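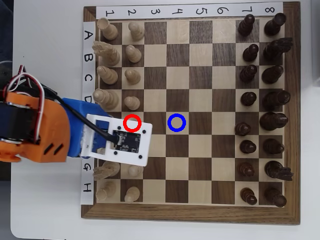

Figure 4. Move marking. The red ring is on E2 and the blue ring is on E4; the gripper plate covers E1, F1, E2 and F2.

4.2 Changes in the marking room

Before the change, workers at the Vident site in Flotville placed every marker by hand. A worker opened a picture, read the instruction next to it, placed a red ring and a blue ring, and went on to the next one. In the chessboard task the red ring stood for the square a piece should leave and the blue ring for the square it should reach. The daily target was 300 pictures per person. Workers called this part of the job "placing."

In August the site brought in a tool that places both rings before a worker opens the picture. Since then workers accept, move or reject what the tool suggests, and the daily target has gone up to 1,000. Management described this to us as the same job with fewer clicks. Most of the workers we interviewed saw it as a different job.

The difference was clearest in pictures like Figure 4. The start square is under the end of the gripper, so a worker can't look for a pawn on it. The letters also run down the side of the board and the numbers across the top, with the white pieces at the left. A move "up the board" for a chess player is a move to the right on the screen. Sadia Khokhar had worked on the task for a year and said she used to find the square by following the row from the letter strip and the column from the number strip, every time. With a ring already drawn, she found that she looked at the ring first and at the strips second, and on a busy afternoon sometimes skipped the strips. She had asked for a setting that keeps the suggested rings hidden for a few seconds. At the time of writing the setting was not available.

A second kind of marking had the rings on the arm and left the squares out of it. The instruction named two parts, and the worker checked whether each ring was centered on its part.

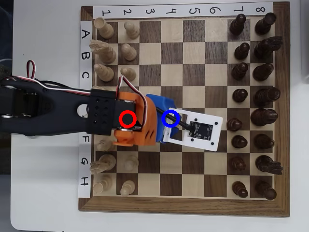
Figure 5. Part marking. The red circle is centered on the orange gripper housing; the blue circle is over the junction between the blue part and the white plate.

Workers considered part marking harder to check than move marking. A square has four edges, and a ring is either inside them or over a line. A joint between two printed parts has no agreed center. Thư Kiều, who trained new staff on both tasks, had been telling people to look for the turning point of the servo and to use the place where two colors meet when no such point could be seen. Her advice was never part of the written guide. The tool had been fitted to older pictures marked by several people, some trained by her and some not, and she could tell from where a suggested ring fell which habit it had picked up.

We compared the two tasks using the correction log for one shift group. Workers moved or rejected the suggested rings in 404 move-marking pictures and in 764 part-marking pictures over the same period. The log doesn't say why a ring was moved. It also leaves out the cases where a worker looked closely, had doubts and accepted the ring anyway, and in interviews this was the part of the work people spent the most time on.

Breaks and talk in the room changed too. Under the old target, a worker who was unsure would turn to the next desk and ask. Birgit Kröger, the shift lead, said the room was now quieter and that questions reached her in a batch at the end of the shift, when the pictures were already closed. She kept a paper list of them by her keyboard. Three workers told us they had stopped asking about the blue marker in part marking altogether and accepted it if it touched the plate.

Pay per hour stayed the same. The bonus, earlier tied to the number of pictures, is now tied to agreement with a second checker. Nele Strobel regarded this as fairer but noted that both checkers see the same suggested ring, so agreement is easy to reach even when the ring is wrong. We return to this point in Section 5.1.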